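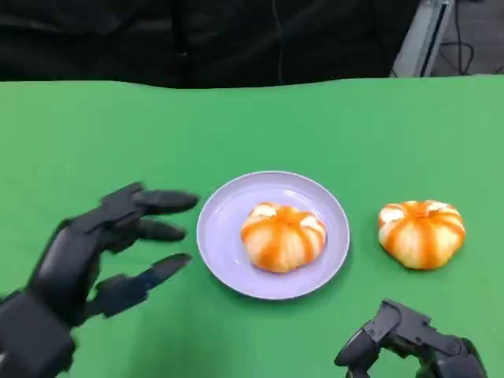

Print this page | E-mail to a friend

Review: an afternoon with the Skudska hands at the Clalen open day

I'd been meaning to get to one of the Clalen open days for ages, and in November I finally managed it, on a wet Tuesday with a flask of tea and a bus that took 75 minutes. What I wanted to see was the Skudska, the pair of black robot hands that friends in catering keep asking me about, and I'm pleased to say I got a proper long look at them.

The demonstration was run by Su-chen Mak, who was lovely and very patient with all of us (there was a gentleman at the front with a great many questions about insurance). She had a table covered in green and a lilac plate, and the job was pastries – little round ones made like pumpkins, cream with bright orange stripes, so pretty that I spent the first few minutes wondering about the recipe instead of watching the machinery!

Now, to the hands themselves. I liked the fingers best. They're jointed all the way along, and when they spread out beside a plate you get a real feeling of reach. The movement is smoother than I'd been led to expect from the Wukorberg I tried last year, which used to jerk about like a shopping trolley with a bad wheel. Over the afternoon I watched the Skudska move 13 pastries and it squashed 2, both of them early on, before Su-chen had turned the grip down. I have done worse at a christening.

It is slow, though. If you've a queue at the counter you'll be tapping your foot. The palm and wrist are bulky too, and I'd want to see how they manage in a cramped kitchen with shelves in the way. I asked about cleaning and was told there's a glove, sold separately by Yuen for £113, which made me wince a bit.

Would I have a pair? For a bakery that does a lot of fiddly plating I'd certainly book a demonstration, and take your own cakes along, the softer the better. The sessions are free, and the tea was hot. Do wear a jumper, as the hall is draughty by four o'clock.

Related reviews

Wukorberg single-arm kitchen helper: one year on
Yuen wipe-clean gloves
Three icing turntables compared

We use cookies to improve your visit. Accept | Manage settings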